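Paper cup

23 shares · 6 comments

A paper cup is a throwaway drinking cup made from paperboard, nearly always with a thin lining on the inside so your coffee doesn't end up in your lap. I've been writing entries for this little encyclopedia for a while now, and this is the one I get the most mail about (who knew people had such strong feelings about cups?).

The basic cup has two pieces, a side wall and a bottom. The wall starts as a flat, fan-shaped blank that gets wrapped around a form and sealed along one seam. Then the bottom disk goes in, and the top edge is curled outward to make the rim. Early cups were coated with wax, which was fine for cold water and pretty awful for anything hot. Plastic linings took over later, and plant-based ones are catching on.

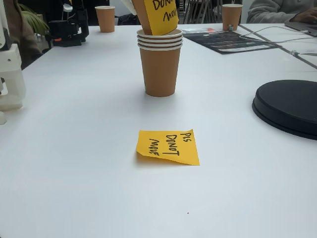
Nesting is my favorite part of the whole subject! Every cup of this kind is a cone with the point chopped off, wider at the mouth than at the foot, so each one slides down into the next until the curled rim stops it. With brown cups that have white rims, like the four stacked on the white table, the rims are all you really see of the lower ones – a pile of pale rings with a bit of tan between them. The angle of the wall matters a lot. Too steep and the cups jam, too shallow and the stack gets tall and wobbly. My friend Jovita Ventura ran the snack stand at the Ikthorpe ice rink for six winters and swears by a quarter turn when one sticks.

Sleeves come as a tube of cups in a plastic bag, and the big cartons at the Lambrakis warehouse store hold 120. I still have most of one from February.

Recycling is the messy bit. The lining has to be separated from the paper, and plenty of local plants can't do it, so check before you toss them in the bin. Flerkemberg takes them on Tuesday with the milk cartons – lids go in a separate bag.

See also: Cup sleeve, Drinking straw, Water cooler

2 comments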